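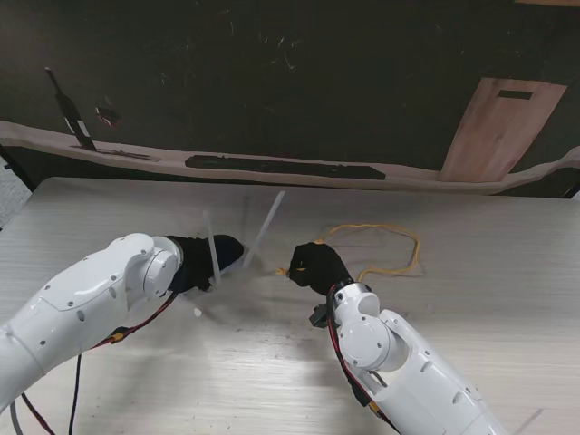 Stillbridge Sleeve and Tray Sizes

Welcome, and thanks for stopping by! Stillbridge is my slowly growing list of card sizes and tray measurements for tabletop games, put together for anyone who likes to build their own organisers (or just wants to buy the right sleeves the first time). It holds more than 1,000 rows, with my favourites, Skultley and Pumphrey, measured in all their expansions.

What you get

There are 2 files. cards.csv has one row per deck, with width, height and thickness in millimetres. trays.csv has the inside measurements of the box, plus the depth left over once the board and rulebook are in – handy if you hate lid lift as much as I do. 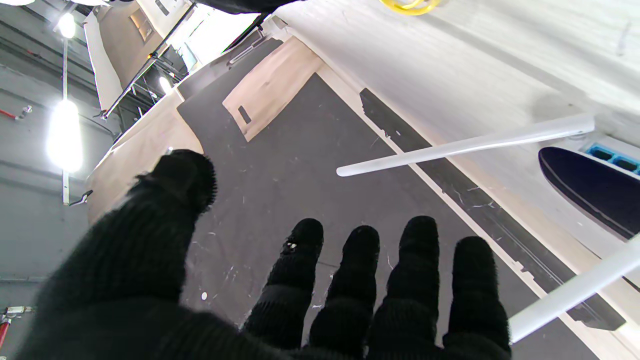 Measurements are taken on unsleeved cards, in stacks of 10, pressed lightly with a ruler laid across the top. If you'd like to send in your own, please do! Wear whatever you like on your hands, though a fuzzy ribbed knit like that black glove can leave lint between glossy cards and throw a thin stack off, so give them a wipe first. Note the printing as well, as colours and card stock do change between runs.

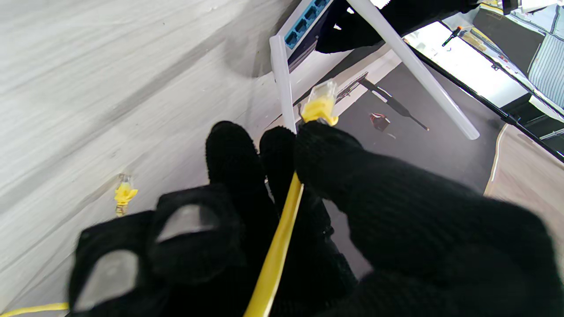 Can I use these numbers in an organiser I plan to sell?

You can, as long as you credit Stillbridge somewhere in the listing.

Known gaps

Wasico is missing 4 of its promo decks, which I hope to borrow in October. Metal coins aren't covered yet.

Last updated Tue 9 May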